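Community Help > Robots & Automation > Kits and Software

Is the Melis two-arm kit worth it for a small shop?

Parvaneh Zarei
Hi all! I run a little repair shop in Prativdale and I'm thinking about the Melis kit (two arms on one stand, plus the simulator so you can try your layout first). The quote came to $2,661 for a year of the software, arms leased separately. I've been playing with the trial since July and I like it — but does the simulated stuff carry over to a real bench?

Esmaeil Azimi
We've had it for a while, so here's my take.

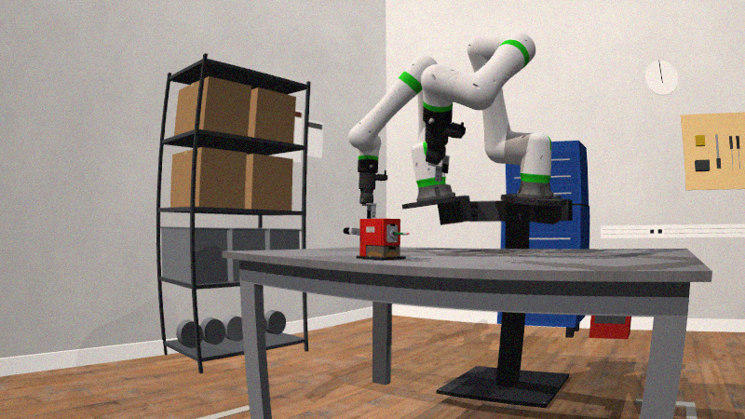
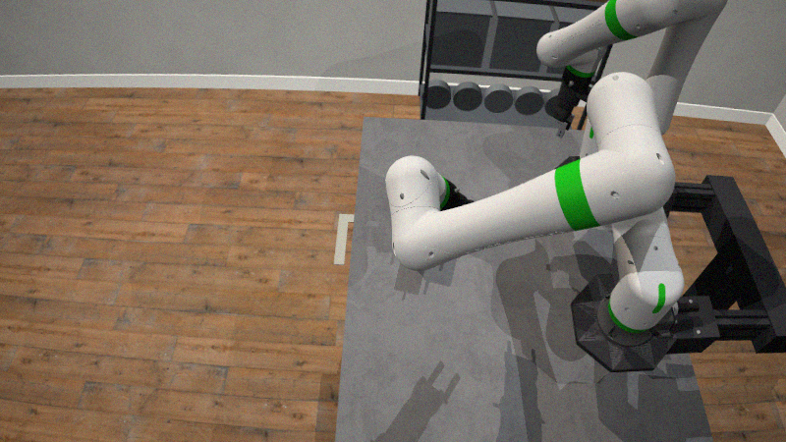

Both are renders of the workshop layout.

The simulator is the best part of the deal, if you ask me. I'd get it even without the arms! You can move the stand, change the table and rerun a job as often as you like. Look where the shelving sits past the table, with those round gray parts on the bottom level, and check reach to your own shelf before you sign anything. Real grippers are fussier, so budget extra time for tuning. We paid $434 for setup help and used every minute of it.

Tudent
go with Bindent, cheaper. support answers email too

Parvaneh Zarei
Thanks Esmaeil, I'll try it with my shelf moved closer and see how the reach looks.

Contact us | © Community Help | Back to top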